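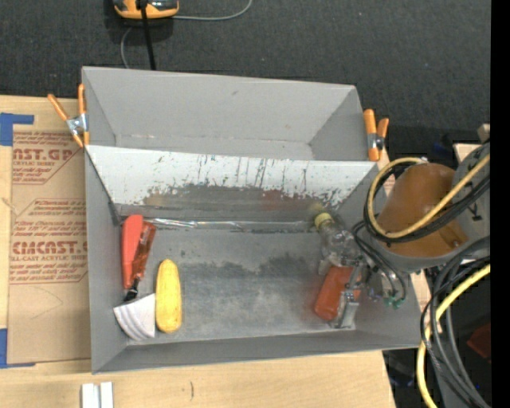 Can the Gollow play games off my old cartridges? It can, through the cartridge dock, which comes in the box and plugs into the back with a short cable. Push the cart in until it clicks, wait a couple of seconds, and the game shows up at the top of your list.

Filed under: Retro Consoles / Plug & Play

I've been selling the Gollow since January and I still have one hooked up to the TV in my den (my kids think it's theirs, it is not). It's a little box from Cusau, about as big as a paperback, with 87 games built in and 2 wired controllers. The cables are 15 feet long! If you grew up sitting three feet from the screen with the console sliding off the shelf every time you got excited, you know why I lead with that.

Picture goes out over HDMI. You can turn scanlines on or off, and I leave them on for the platformers and off for the puzzle games. Save states work on everything built in, but carts only save if the original game did, so keep that in mind if you're planning a long RPG.

The Brito controllers are the ones I'd pick up as an extra pair. The d-pad is stiffer than the stock one and took me a week to like, and now I can't go back. They're sold separately. The older Tymoshchuk pads fit the port too, but the start button doesn't register in the main menu, so you'll need a stock pad to launch a game.

This run is 2,192 units and I don't know yet if Cusau is making more. No power brick in the box, just the USB cable, and any decent phone charger has worked for me.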